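When a Robot Drops a Screw

Written for young readers by Essam Bouazza, with help from Gwawr Harries
Posted 8/18/20

Have you ever tried to pick up a sewing needle from a smooth table? You push your fingers around it, it slides, you try again. Maybe you use your fingernail. In the end you get it.

For a robot, this small job is one of the hardest. In this article I will tell you about a fault that our two robot arms had in July, at the workshop in Cilby. Nothing burned and no person was hurt. But a screw went where a screw must never go, and we had to stop working until we understood why.

First, what is a fault?

A fault is when some part of a machine does not do what it should do. A fault can be in the metal parts, for example a loose wire. It can also be in the program, the list of instructions that the machine follows. Sometimes the metal and the program are both fine, but they do not agree with each other. Those faults take the longest to find.

The job

Our job has a simple name. We call it "sorting the smalls." Small metal parts lie in a white tray. The robot must take one part, lift it, and put it in the correct place. The parts are not the same. Some are long and some are short. Some have a head, like a nail has, and some have no head at all.
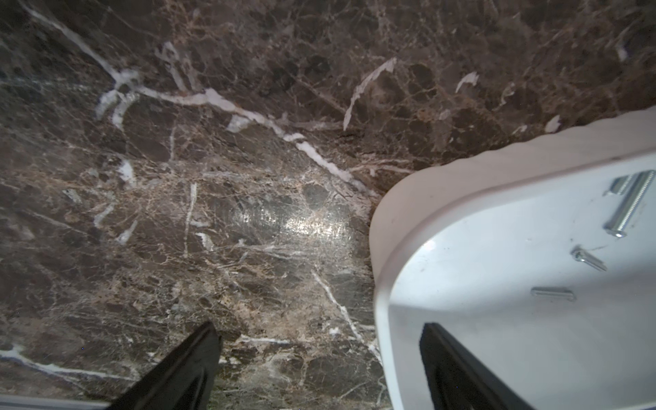

A robot's fingers at the edge of the tray. The long bolt has a round head. The slim pin is much harder to hold.

A robot like ours has two fingers and no fingernails. The fingers move together, like when you pinch something. If the part is thick, the pinch is easy. If the part is thin, the fingers must go very low, almost to the floor of the tray. One hair too high and they close on air. One hair too low and they push against the plastic.

There is one more problem, and it comes from the light. Robots often use cameras for eyes. Shiny metal is like a little mirror, so it shows bright spots. A polished table does it too. To a camera, a bright spot can look like a piece of metal, and a piece of metal can look like a bright spot. You can try this at home with a spoon and a lamp. Turn the spoon slowly and see how the bright spot moves, although the spoon stays in the same place.

What went wrong

That morning the arms had sorted 16 parts without any trouble. Imani Ostrowski was watching them, and Otis Zamora was writing the results in a notebook.

Then one arm went down to take a screw. The fingers closed. The arm went up. On the computer it said "part held," so everybody believed that the part was held.

It was held, but only by the tip. Try to carry a pencil by pinching the last bit of it and you will feel how it wants to turn. The screw turned too. Then it jumped out from the fingers, hit the rim of the tray, and rolled away to the metal rail on which the arms stand. It stopped between the rail and the base of the other arm.

The first arm did not know this. It carried nothing to the sorting place, opened its fingers, and let nothing fall. Then it came back for the next part, very proud (I know, robots are not proud, but it looked like this).

The other arm started to turn, and we heard a sound like when you walk on gravel. Imani pressed the stop button. Good for her! She pressed first and asked questions after, and this is the right order.

Why two arms can be more trouble than one

Two arms can do more than one arm. One can hold the tray still while the other picks, or both can pick. But they also share the same small space, and each must know where the other one is.

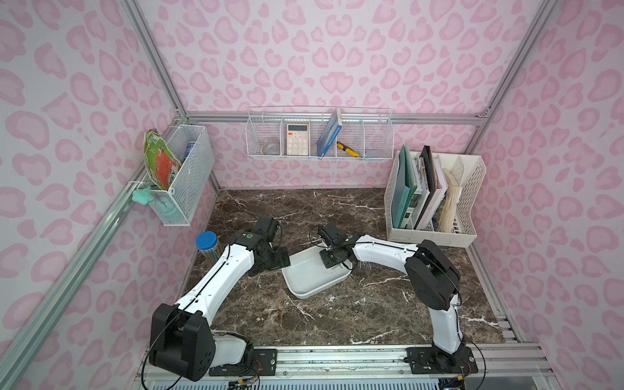

Two arms reach to the same tray. Each one stands on the rail at the front of the table.

When you and your friend both reach for the last cookie, you see each other's hands and one of you stops. A robot arm will not stop by itself if no person has told it how. In our program there was a rule for this: the arms must always keep a distance between them. The rule worked well. Ansel Benavides tested it again after the fault, and the arms never touched.

But the rule was only about arms. It did not say anything about a screw lying on the floor of their world. So when the screw was near the base, the program thought that all was safe.

How we found the reason

We switched off the power and waited until the arms were resting. Only then Ansel put his hand in and took the screw out. It had a scratch on one side. The base had a scratch also, but a small one, and the joint turned well when we tested it.

Then we looked at the numbers. Every time the fingers close, the computer writes down how wide the gap between them is. If the gap is zero, the fingers hold nothing. If the gap is more than zero, they hold something. This was our whole test! And it was made only once, at the bottom, before the arm went up.

Do you see the mistake? The computer asked "Do you have it?" one time, got the answer "yes," and did not ask again.

What we changed

The arm now asks four times. It asks when the fingers close, when the arm is a little above the tray, in the middle of the way, and just before it lets go. If the gap becomes zero on the way, both arms stop and a person comes to look for the part.

We also told the fingers to take a screw closer to its middle. This sounds very easy, but it took us seven days. The program must first decide where the middle is, and the bright spots made it wrong many times. Gwawr solved it by moving a lamp. I had been writing new code for this all week, so I was happy and a little bit angry.

Rules when you visit a robot

If your school has a robot, or if you visit one, please remember these:

Keep your hands, hair and sleeves away while it is on. An arm that stands still may be only waiting.

Know where the stop button is before anything starts moving.

If you hear a strange sound, say it loudly. You do not need to be sure.

If something falls, leave it there until a grown-up has switched off the power.

Words to know

Gripper: the hand of a robot.
Joint: a place where the arm can bend or turn, like your elbow.
Rim: the raised edge of a tray or a cup.
Thread: the thin line that goes around and around a screw.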